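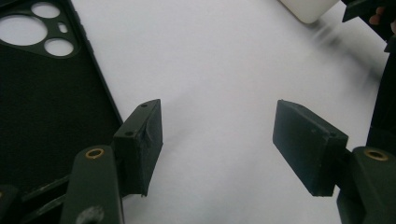
The back of a black phone case, with openings for the camera parts.

Why Does a Phone Case Have Holes in It?

If you have ever held a phone case with no phone inside, you may have put your finger through one of the holes and given it a wiggle. Most people do! A case looks like quite a plain thing when it is empty, a sort of shallow tray in the shape of a phone, and yet somebody had to sit down and decide where every single opening should go, how big it should be and whether its corners should be pointy or round. Let's have a good look at why.

Starting with the big round holes

Many phones have more than one camera on the back. Each camera looks out at the world through a lens, a small curved piece of clear glass or plastic that bends the light and helps to make a sharp picture. Usually there are several of these curved pieces stacked up inside, one behind another, like a tiny pile of see-through saucers.

A lens can't see through a black case any more than you can see through a closed door, and so the case needs a window for each one. The case at the top of this page has three round windows, and they are not all alike, for one is larger than the others. Different phones have different cameras, you see. One camera might be good at fitting a whole wide beach into a photo, and another might be good at making a faraway bird look closer.

The little oval one

Did you spot the small oval opening as well? An opening like that is likely to be for the flash, the bright little lamp that lights up when you take a photo in a dark place. It's often the same lamp that comes on when a grown-up uses their phone as a torch to look for something under the sofa.

Light spreads out as it travels. If the hole for a flash were too tight, some of the light would bump into the edge of the case, and a bit of it might bounce straight back into the camera and make the photo look foggy. So designers have to leave the light enough room to get out.

Try it yourself! Cut a small hole in a piece of card and shine a torch through it at a wall. Now cut a bigger hole and do the same again. What happens to the patch of light? Try holding the torch right up against the card, and then pull it slowly away, and watch how the patch changes. (Please don't shine the torch in anybody's eyes, and that includes the cat's.)

Why is that corner raised?

Run your finger across the back of a phone and you may feel a bump where the cameras are. All those stacked-up lenses need space, and phones are so thin these days that there isn't always enough of it inside. The cameras have to stick out a little at the back.

Many cases have a raised part in the same corner to go around the bump. When the phone is put down on its back, the raised part touches the table and the glass of the lenses doesn't. You could think of it as a tiny wall around a pond. The wall only has to be a little bit higher than the water to do its job.

There is often a rim all the way around the edge of a case too. On the front, a rim like this helps to keep the screen from lying flat against the table, where a grain of sand or a crumb could scratch it.

Smooth or not so smooth?

Some cases are as shiny as a wet pebble. Others are matt, which means they don't shine very much. Our black one is matt, with a slight texture to it. Texture is the word for how a surface feels when you touch it: bumpy, silky, rough, fuzzy, and so on.

A little bit of texture can help your fingers to hold on. The soles of your trainers use the same idea, and so does the lid of a jam jar with ridges round the side. Shiny surfaces also show up fingerprints, as you'll know if you have ever been asked to stop touching a mirror.

Making a case

Shuzhen Fan designs cases at a workshop called Draritz, in the town of Plillemcombe, and she very kindly answered our questions one rainy afternoon in November. We had rather a lot of them.

She told us that she begins by measuring the phone, again and again, and then draws the case on a computer. After that she makes a test case and tries it on. Her longest project was a case she named the Sulero, and it took 50 test cases before she was happy with it. "The first one was so tight I couldn't get the phone out," she said. "I had to ask my sister to pull the other end!"

When the drawing is ready, a metal mould is made. A mould is a hollow shape, a bit like a jelly mould, only far stronger. Melted plastic is pushed into it, the plastic cools and goes hard, and the mould opens up. In one busy shift the Draritz workshop made 2180 cases, and 478 of those were plain black. Shuzhen says black is what people always ask for in the end, even when they have spent ages looking at the orange ones.

Be a case designer

You will need some card, a pencil, a ruler, safe scissors, sticky tape and something small and flat to protect. A pack of playing cards is good. So is a bar of soap in its wrapper.

Draw round your object on the card. Add an extra 5 millimetres on every side and cut out the bigger shape. Snip a little square out of each corner, fold up the edges to make a rim, and tape the corners together. Does your object fit? If it rattles about, your rim is too far away. If it won't go in, you need a little more room.

Now choose something on the back that people must be able to see, perhaps a picture or a word, and work out where to cut a window for it. Measure from two edges before you cut. It is very easy to get the window on the wrong side, so hold the case against the object and check.

Words to remember

Lens: a curved, clear piece that bends light to help make a picture.
Flash: a bright lamp used for taking photos in dark places.
Matt: not shiny.
Mould: a hollow shape that gives melted plastic its form.
Rim: the raised edge around something.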